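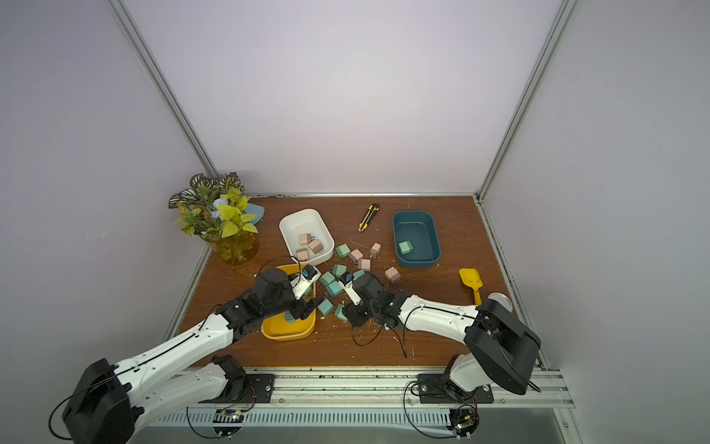
Chez moi il y a un tiroir que je n'ouvre plus qu'à moitié, il se bloque sur quelque chose et je ne sais même pas sur quoi. La phrase nous est arrivée en avril, sans signature, parmi les premières réponses à notre appel sur le rangement domestique. Nous en avons reçu 390 en tout. Dans 303 d'entre elles, il est question d'un tiroir, d'une boîte à chaussures ou d'un panier posé dans l'entrée.

Le tiroir fourre-tout
27 novembre 2022

À Gimholm, on l'appelle le tiroir du bas, même quand il se trouve en haut. Il contient des piles, de la ficelle, des clés sans serrure, des notices d'appareils vendus depuis longtemps. Les logements du quartier d'Asley, construits avec peu de placards, en ont souvent deux : celui de la cuisine et celui du couloir. Le second reçoit ce que le premier refuse.

Les réponses se ressemblent sur un point : on range mal les petites choses. Un manteau a sa place, une casserole aussi. Un bouton de rechange, non. Il attend sur un coin de meuble, puis il descend dans le tiroir, et il y reste jusqu'au déménagement.

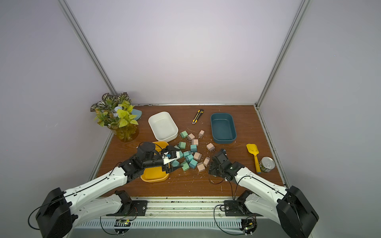 Cutter et bacs vides sur une table en bois.

La méthode la plus citée consiste à tout vider d'un coup. Elle demande une surface dégagée et une bonne heure devant soi. Les correspondants qui s'y sont essayés conseillent de ne pas commencer un dimanche soir. Une famille d'Asley raconte avoir dîné par terre, la table étant prise par le contenu de trois boîtes dont aucune n'avait encore trouvé preneur.

Vient ensuite le tri proprement dit. Beaucoup classent par matière, d'autres par pièce de la maison. La troisième école – la plus suivie dans nos réponses – classe par fréquence d'usage : chaque semaine, chaque année, jamais. Le tas du « jamais » est toujours le plus haut. C'est aussi celui dont on retire le plus d'objets avant d'aller à la déchetterie, un ouvre-boîte de vacances, un cadenas, un mètre de couturière.

Le commerce a bien compris l'affaire. La quincaillerie Barbosa, place du Marché,

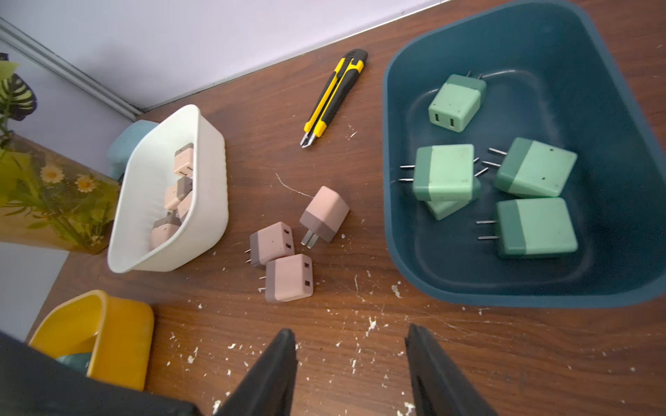
a réservé au rangement tout le mur du fond, où l'on vendait auparavant des graines. On y trouve la série Nelto, des bacs empilables proposés en 6 tailles, dont les deux plus petites partent les premières. Plusieurs lecteurs avouent pourtant que les bacs achetés en avril sont toujours dans leur emballage, sous l'escalier. D'autres s'en sont servis pour tout autre chose : semis, goûter des enfants, litière du hamster.

Reste la question des câbles et des chargeurs, qui revient dans presque chaque lettre. Les téléphones changent, les prises restent. On hésite à s'en séparer faute de savoir à quel appareil ils correspondent. Une solution simple circule dans nos réponses : une étiquette autour du fil, avec le nom de l'appareil et l'année d'achat. Ceux qui n'ont pas d'étiquettes utilisent du ruban de masquage et un feutre.
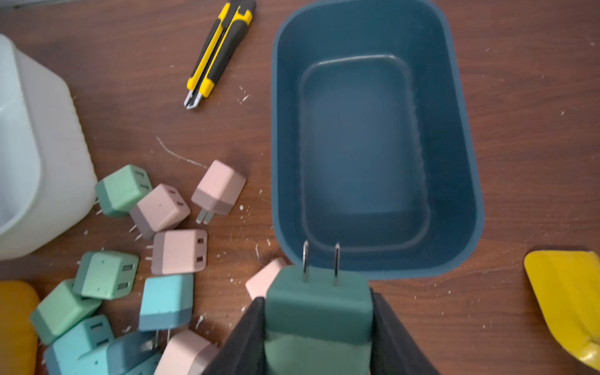
Un chargeur vert foncé au bord d'un bac bleu canard.

Pour ce qui n'a vraiment plus d'usage, la déchetterie de Gimholm reprend les petits appareils au guichet de gauche, y compris sans leur boîte. Les clés vont avec les métaux. Les boutons, eux, intéressent les ateliers de couture d'Asley, qui les acceptent en vrac à condition que le sachet soit fermé.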